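Steamed Buns at the Kerka Test Kitchen

We steam a batch of plain buns each month and put the pictures up on this page. The dough is flour, water, yeast and a little sugar. The full recipe is on the Recipes page.

Newer batches are added at the bottom. Pictures from the June batch were lost when we moved the site.

The pot and the plate
Four buns in the steamer, with the round white plate next to it on the table. The pot has a silver metal body and white handles on both sides.
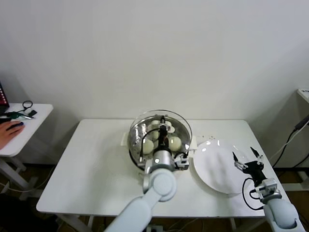
Next batch
Same dough, smaller buns. Pictures to follow.

Comments (2)

doughboy80: What flour do you use? Mine come out yellow.

plainbun: I let mine sit in the pot 4 minutes with the heat off. They wrinkle less.

Contact | Copyright Kerka | Back to top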